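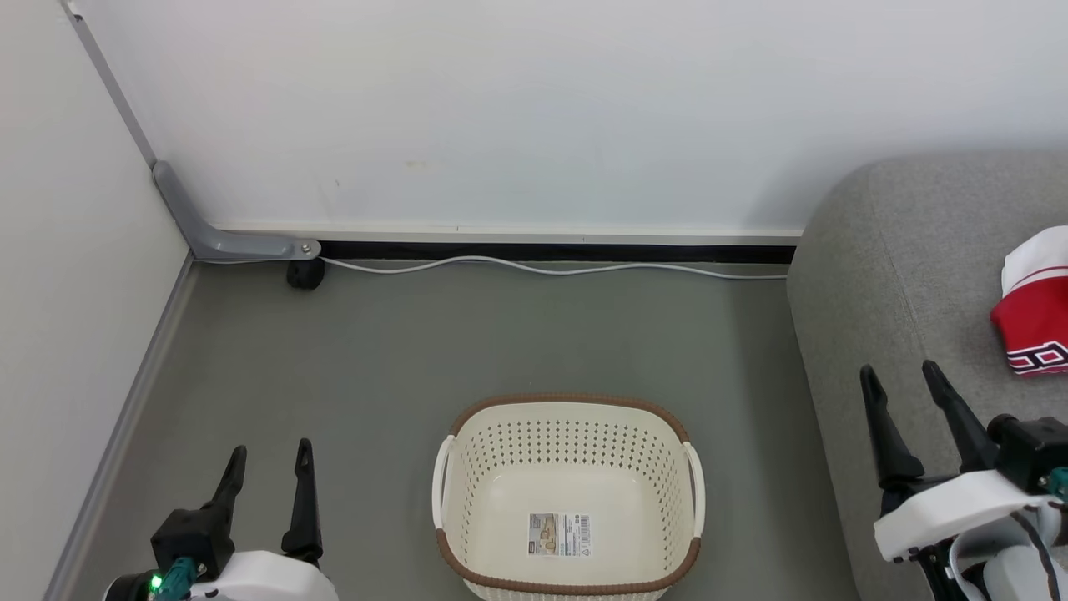 Noelia Nieto objected, in a written response to our first report, that a study of laundry which stops at the dryer door has left out the longest part of the job. Washing and drying, she wrote, are done by machines on a known schedule, while the clothes can sit for days before anyone folds them, and a household that has washed everything it owns may still have nothing in its drawers. We accept the point. The first report covered machine use, water and detergent, and treated a load as finished when it came out of the dryer or off the line. This section takes up the time after that.

4. The waiting stage

4.1 Terms

We use "waiting stage" for the period between the end of drying and the moment the last item of a load is put where it is kept. Putting away can mean a drawer, a closet rod, a shelf, a hook, or a stack on a chair if the person told us the chair is where those clothes live. Four households said this about at least one type of clothing, and we took them at their word. A load that was folded but left in its container was still counted as waiting. A load that was partly worn before being put away ended its waiting stage when the remaining items were put away, or when the last item was taken out to be worn.

"Container" covers baskets, hampers, bags, bins and any box used to carry or hold laundry. Earlier writing on the subject often separates the basket for dirty clothes from the basket for clean ones. We began with that distinction and dropped it. Most homes in the pilot used the same container for both, and several diarists could not say which type theirs was.

4.2 Data

The diaries came from 155 households in three towns: Coltberg, Sonwood and Manzano. Coltberg has mostly older apartment buildings, many with a shared laundry room in the basement. Sonwood is newer and made up largely of detached houses with a machine on the ground floor or in the garage. Manzano is mixed, and it has the highest share of homes that dry clothes outdoors for part of the year.

Each household kept a paper diary, the Nerard form, with one line per load. The line asks for the time drying ended, the room where the load was first set down, any move to another room, whether it was folded and by whom, and the time it was put away. The form was changed once, in July 2020, when we split the single box for "room" into "first room" and "later room." Diaries kept on the old form were not used in this section.

The households recorded 2429 loads. Of these, 2153 had both a start time and an end time and could be used for the analysis of length. The remaining 276 lines were missing one or the other, nearly always the end time. We considered treating a missing end time as a long wait, which seems likely to be true in many cases, but we had no way to set a value and left those lines out. The effect is that our figures for waiting time are probably too low.

4.3 How long loads wait

Most loads were put away on the day they were dried. This was true in all three towns and for all household sizes except the largest. The same-day loads were often small, and they were often of one kind: towels, sheets, work uniforms. Sheets had the shortest wait of any category. Several diarists noted that the sheets went straight back onto the bed they had come from, and that they owned only one set that fit.

Of the usable loads, 502 were still waiting on the following day. These are the loads that make up most of the total waiting time, and the rest of this section is largely concerned with them. They differ from the others in three ways that we can measure.

First, they tend to be mixed. A load with clothes from several people in it waited longer than a load belonging to one person, even when the number of items was similar. Mixed loads have to be sorted before they can be put away, and the sorting is work that one person does for the rest. In the interviews, people who did the sorting described it as the worst part of doing laundry more often than they named folding or ironing. Socks came up in nearly every interview. We did not ask about them.

Second, they were dried late. A load that came out of the dryer after the evening meal was much more likely to be waiting the next morning than one that came out at midday. Households on a time-of-use electric rate ran more of their loads late, and their waiting times were longer as a group. One Sonwood diarist wrote next to several entries, "dry at ten, bed at ten." The saving on the electric bill was real in these homes, but it was paired with a basket that had to be walked around the next day.

Third, they were set down away from the bedrooms. This was the strongest of the three, and it is discussed next.

4.4 Where loads wait

The form allowed any room name, and we grouped the answers into laundry area, bedroom, hallway or stairs, and sitting area. Loads set down in a bedroom had short waits. Loads left in the laundry area had waits of every length. Loads set down on stairs had a pattern of their own: they waited until somebody went up, and then they went up too, although in some homes the basket stayed on the bottom step for most of a week while people passed it in both directions.

The sitting area was the most common place for a long wait. The usual explanation in the interviews was that folding is done there, while watching or listening to something, and that the load is brought in so it will be ready. Whether the folding then happens is another matter. A container on the floor a short way from the sofa (Figure 1) takes up little room and blocks nothing, and diarists with this arrangement reported less pressure to deal with it than those who put the load on the sofa itself. Clothes on the sofa have to be moved before anyone can sit down. Several people told us they put loads on the sofa, or on the bed, for exactly this purpose. In the diaries the method works for beds. For sofas the result is weaker, and the "later room" box shows why: the clothes were frequently moved from the sofa to a chair or back into the container.

Floor type made no difference that we could find. The size of the container did. Homes with one large container had longer waits than homes with two or more small ones, after allowing for the number of people. A large container holds a full load with space left over, and a second load can be put on top of the first. When this happened the lower load was usually the last to be put away, and in a few diaries the lower load was washed again by mistake. We recorded the second washing as a new load, and the first as having no end time.

4.5 Who ends the wait

The person who started the machine was also the one who put the load away in most cases. Where this was not so, the load had usually been divided into piles by owner, and each person was expected to collect their own. Division into piles shortened the wait for adults and lengthened it for teenagers. Parents of teenagers were aware of this. A mother in Manzano had stopped folding her son's clothes altogether and gave him his share in a pillowcase, which he kept by his bed and dressed from. By our definition that load waited until it was empty, and we are not sure the definition is a good one in such a case.

Younger children were involved more than we expected. In homes with children of elementary school age, towels and washcloths were often given to a child to fold, and these loads had short waits. The diaries show the practice falling off in September, when school started again, and they end too soon to tell whether it came back.

4.6 Limits

Keeping a diary changes what is recorded in it. Two households told us they had begun putting clothes away sooner because they did not want to write down the real time, and one said the form had caused an argument. There may be others. The diaries also do not record how full a container was, and a load counted as waiting may have been a single shirt. The towns were chosen for their housing and laundry equipment, and nothing here should be read as a national figure.

A further limit concerns clothes dried outdoors. The form asks when drying ended, but clothes on a line do not have a clear finishing time, and diarists gave the time they took them in. Some of these clothes had been dry for a day or longer. For Manzano this matters enough that we report its line-dried loads separately in Section 5, along with the loads that were brought in because of rain and finished in a dryer.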